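Clillitley chalk furniture paint, cream shade "Wondammont"
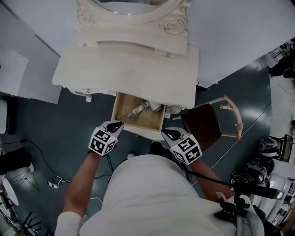 Matt finish, water based, for indoor wood. Sold in 1 litre tins and small tester pots. Made for us at Nindton, mixed to order so allow a few days before it goes out.

Back in stock after the Christmas break. Page updated December 26, 2022. Orders placed now go out first week of January, sorry, can't be any quicker, the mixing room is shut till then.

What it's for

Bedroom furniture mostly. Dressing tables, chests, bedside cabinets, headboards, chairs that don't get hammered. Goes over old varnish, old emulsion, bare pine, most wax finishes if you've cleaned the wax off first. Not for floors. Not for worktops. Not for outside, even under a porch — we get asked this every spring and the answer is the same.

Melamine and foil-wrapped stuff: use the Were primer first. It will stick without for a while and then you'll catch it with a fingernail and be cross.

Colour

Wondammont is a warm cream. Yellower than our white, a lot less yellow than magnolia. In a north-facing room it goes a bit grey, under a warm bulb it goes quite buttery. Buy the tester. Paint it on a bit of card, two coats, move it about the room for a day. Screens are no good for creams at all.

Batches vary slightly. If you need more than one tin for a job order them together and tip them into one bucket.

Coverage and drying

1 litre does a dressing table and stool, two coats, with some left. Big wardrobe, get 2 tins.
Touch dry in an hour in a warm room.
Second coat after 2 hours. Longer if it's cold or damp, and in an unheated garage in winter just leave it overnight.
Full hardness takes 20 days. It'll feel done long before that. Don't put lamps or heavy mirrors on it in the first week or they leave a ring.

Prep

Wash with sugar soap, rinse, let it dry right out. Old furniture polish is the usual cause of the paint crawling away in little circles. If you see that, stop, wipe off, clean again.

Light sand with 180 grit. You're only taking the shine off. On carved bits use a grey nylon pad, sandpaper just rounds everything over.

Old mahogany and some dark stains will bleed through pink. One coat of the Were stain block, then carry on. Knots in pine, same.

Take handles off. Put the screws in a jam jar. Mirror glass — mask it, or run a bit of petroleum jelly round the edge and wipe after.

Painting carving and curly mouldings

Most of the emails we get are about this so a bit more on it.

Small round brush, not a flat one. Hardly any paint on it. Work into the deep parts first, then go over the high parts with the brush nearly dry. Drips always gather at the bottom of a scroll so go back after ten minutes and look. Two thin coats beats one thick one, a thick coat fills the detail in and you can't get it back without stripper.

Want the old rubbed look? Let it dry overnight, then wipe the high points with a damp green scourer. Gently. Stop earlier than you think.

Drawers

Paint the fronts and the front edges and leave the insides alone. Paint on the runners or sides will make the drawer stick, every time. Bare wood inside is nicer anyway, a rub with a candle on the runners and thats all it needs. If the drawer smells musty leave it in the sun for a bit, or line it.

Pull them out and stand them front-up to paint. Don't put them back until the next day.

Sealing

You do need to seal it. Chalk paint left bare marks if you so much as look at it. Choices:

Clear wax — soft sheen, nice to touch, needs redoing every year or so. Will mark with nail varnish remover and perfume, so maybe not for a dressing table top.
Clear matt varnish — tougher, water based, doesn't yellow. Two coats on tops. This is what we'd use for anything with make-up near it.

Don't varnish over wax. It wont take.

Cleaning up

Brushes in warm soapy water straight away. Lid back on properly, tap it down with a rubber mallet, store away from frost. Frozen paint goes like cottage cheese and we can't replace it.

Delivery and returns

Up to 8 tins in a box. More than that comes as two parcels, not always on the same day. Unopened tins can come back within a month, you pay the postage. Mixed-to-match colours can't come back. Dented tin, send us a photo before you open it please.

Also on this page: Were primer, Were stain block, Clillitley clear wax, Clillitley matt varnish, round brushes (three sizes, middle one out of stock).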